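Section 3. Preparing the Packing Surface

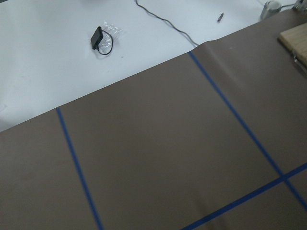 Figure 3. Brown paper with blue tape lines on a white tabletop. Item and clear plastic packaging at upper left.

3.1 Purpose

This section describes how to cover and mark a table for wrapping small electrical items before they are placed in Stomonel shipping cartons. It applies to all packing tables in the Vumulero building. Staff who pack glassware or printed matter should follow Section 5 instead.

The paper protects the tabletop from adhesive and scratches. The tape lines divide the paper into panels, so that the item being wrapped, the finished parcel, and the paperwork each have a fixed place.

3.2 Materials

Brown paper, cut from the wide roll
Blue tape, narrow width
Scissors with rounded tips
Clear plastic packaging in the size listed on the packing slip
Soft dry cloth

Paper and tape are kept on the lower shelf of the supply cabinet. Requests for new rolls go to Consuelo Tapia at the supply desk. Do not substitute clear tape for blue tape when marking the surface. Clear tape is reserved for closing parcels and is difficult to see against the paper.

3.3 Covering the Table

1. Remove all items from the table and wipe the surface with the dry cloth. Do not use spray cleaner immediately before covering the table.

2. Cut a sheet of brown paper long enough to cover the working side of the table. Part of the tabletop must remain uncovered for incoming items.

3. Lay the sheet with its inward curl facing down and smooth it by hand from the center toward the edges.

4. Check the corners. A corner that lifts may be held with a short piece of tape placed underneath.

Note: The sheet may be laid at an angle to the table if this gives the packer a more comfortable reach. A soft ripple near the border of the paper is acceptable. A ripple that crosses the central panel must be smoothed out before work begins, as parcels set down on it will rock.

3.4 Marking the Panels

5. Apply the first strip of blue tape on the left, starting at the upper edge of the paper and continuing toward the packer. Press it flat along its full length.

6. Apply the second strip on the right, also starting near the upper edge. The space between the first and second strips is the central panel and should be the largest area on the sheet.

7. Apply the third strip across the lower right, so that it crosses the second. The two strips should overlap fully where they meet, with no loose end at the crossing.

8. Run a fingertip along each strip. Lift and replace any section that has puckered.

Caution: Do not cut tape against the paper with a blade. The blade can pass through the sheet and mark the tabletop.

The strips need not be parallel to one another or to the table. Their purpose is to separate the panels, and small differences in angle do not affect use.

3.5 Use of the Panels

The central panel is for wrapping. Only one item may be placed in it at a time.

The left panel is for finished parcels awaiting a label.

The right panel is for the packing slip and the label sheet. The small area beyond the crossing is left clear.

The uncovered tabletop is for items that have not yet been wrapped. An item may rest there on its clear plastic packaging until the packer is ready for it.

3.6 Placing Items with Cables

9. Set the item on its plastic packaging on the uncovered tabletop, away from the edge of the table.

10. Allow the cable to rest in a loose loop beside the item. Do not wind it tightly around the housing or secure it with blue tape.

11. Compare the item with the packing slip. If the two do not agree, set both aside and notify Aoi Kinoshita before continuing.

12. Move the item and its packaging together into the central panel and proceed to Section 4, Wrapping and Closing.

Caution: Do not wrap any item that is swollen, cracked, or warm to the touch. Leave it on the uncovered tabletop, stop work at that table, and report it at once.

3.7 Replacing the Paper

Replace the sheet when it is torn, when adhesive has built up in the central panel, or when a strip no longer lies flat after being pressed down. Peel the tape from the old sheet slowly and discard it separately. The paper may be folded and placed in the recycling bin once all tape has been removed.

A sheet in good condition may stay in place for the next shift. The packer leaving the table should clear all panels and return unused packaging to the supply cabinet.

Revised 20 June 2026. Earlier printings of this section should be removed from the binder.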